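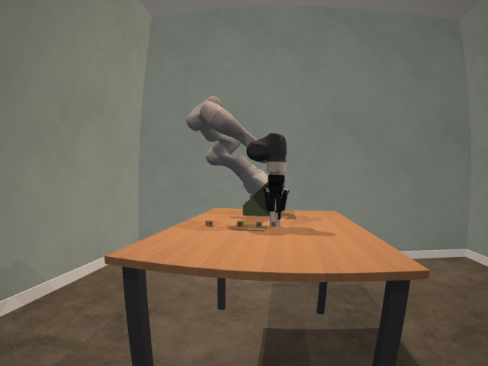
According to a former resident of Groltitport, the first sign of the fighting was the closing of the river road, two days before any shots were heard. That account, given to a regional radio station, is the earliest description of what became known as the Grimura clashes.

Search this site Go Advanced search

The Grimura clashes were a series of armed encounters between government security forces and an insurgent group in the hill district of Grimura. They began in May and ended with a local ceasefire signed on November 8, 2021. Most of the fighting took place in the forest between the market town of Stelmakh and the river port of Groltitport.

Background

Grimura had seen low-level violence for years, mainly over logging permits and the control of forest tracks. The insurgents taxed timber trucks and kept camps on the Vetidside ridge. Police posts in the district were small and often unmanned at night. After an attack on the Stelmakh post in which seven officers were wounded, the interior ministry moved an additional 200 paramilitary police into the area.
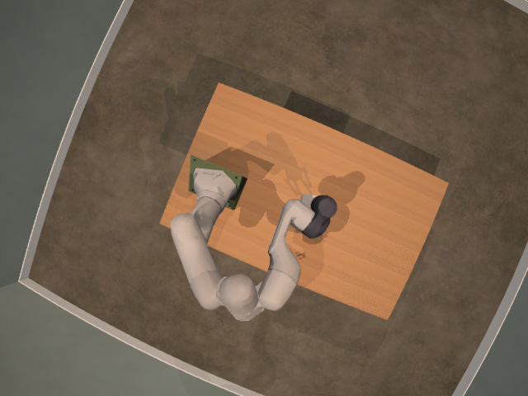 The new units were based at a disused sawmill south of Stelmakh. They patrolled on foot, as the tracks above the river could not carry armored vehicles in the rainy season.

Course of the fighting

The largest encounter took place on the Vetidside ridge, where a patrol came under fire while searching an abandoned camp. The exchange lasted until dark. The ministry reported that rifles, detonators and a radio set were recovered. The insurgents disputed this and said the camp had been empty for weeks.

Smaller clashes followed along the Groltitport road. A district inquiry later put the number of dead on all sides at 44, including civilians caught on the road. Some 1,889 people left their villages, most of them for relatives' homes in Stelmakh.
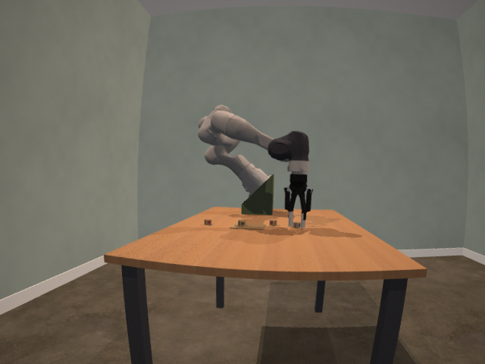
Robotic arm on a table, with four small cubes.

Ceasefire

Talks were held in Groltitport under the district administration. The agreement reopened the river road, barred both sides from the ridge, and set up a joint office for complaints. It did not cover the logging permits, which were left to a separate review. The paramilitary units withdrew from the sawmill the following spring.

See also

Stelmakh police post attack
Vetidside ridge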